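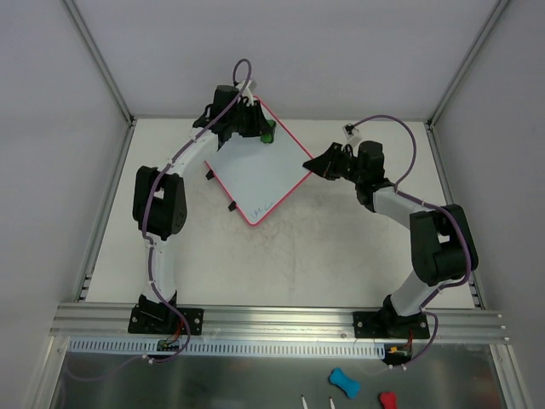

Vidiva releases Rundo 3, control and planning software for two-armed tabletop robots

Nondthorpe, August 2023 – Vidiva today released Rundo 3, the new version of its software for running pairs of small robot arms over one shared table. Out now for all license holders. New users can get a trial build from the downloads page.

The big change is contact. Rundo 2 was fine at moving things from one spot to another. Pick, place, done. Wiping, pressing, rubbing, holding something steady while the other arm works – that took a lot of hand tuning, and most users told us they gave up on it. Rundo 3 has a new contact layer that lets each arm push lightly against a surface and keep pushing as the surface shifts or tilts.

Whiteboard erasing is the task we built it on. A small board lying loose on a table is a mean test. It slides. It turns. Push too hard with the eraser and the whole board goes with it, too soft and the ink stays. One gripper has a green eraser-like object, the other is at the board's right corner, and the planner has to treat both arms as one job. The board can lie at any angle, turned like a diamond if that's how it landed.

What's new in this release:

Shared planning. Both arms are now planned together, not one after the other. The planner knows where each elbow and wrist will be and keeps them apart over a small work area. Cables too – you can now give the planner a rough cable path along each arm and it will stay away from moves that pull it tight.

Wrist camera support. Rundo 3 takes a feed from a camera on each wrist plus one fixed view of the table. All 3 streams are lined up in time before they reach the control code. If a stream drops, the arms slow down and hold. They do not guess.

Mark finder. New perception module that picks out thin pen strokes on a light board, including a few short marks down near a corner. It ignores scuffs and smudges on the table itself, which were a real headache in the July beta.

Faster replay. Recorded runs can be scrubbed, trimmed and re-run from one window. Force, joint and camera data now share a single time line. A run that failed can be opened at the moment it went wrong, with the plan shown next to what the arms did.

Simpler setup. Rail-mounted arms can be moved and re-registered in roughly 5 minutes, no full calibration. Type in the new spacing, let both arms touch the table, finished.

Testing

The contact layer was tuned on 3,000 recorded runs at our Nondthorpe lab. Early builds also went to Tripathi, an integrator that sets up bench automation for small labs and repair shops. Tripathi sent back 160 bug reports and change requests, most of them on gripper timing. Nearly all are closed in this release. The ones left open are listed in the release notes, along with workarounds where we have them.

Known limits: boards with a glossy face can still confuse the mark finder under strong overhead light. Soft erasers that change shape a lot need there own contact profile, and the profile editor is still command line only. A graphic version is planned, no date yet.

Upgrading

Rundo 2 projects open in Rundo 3 without changes. Old motion scripts run as before, one arm at a time, untill you switch on shared planning in the project settings. Please back up your calibration files first. The new format is not readable by older versions.

License terms are unchanged. Support for Rundo 2 continues for current customers, bug fixes only.

About Vidiva

Vidiva makes control, perception and planning software for small robot arms. The company is based in Nondthorpe.

Press contact: Vidiva press office, Nondthorpe. Release notes and setup guide on the Rundo product page.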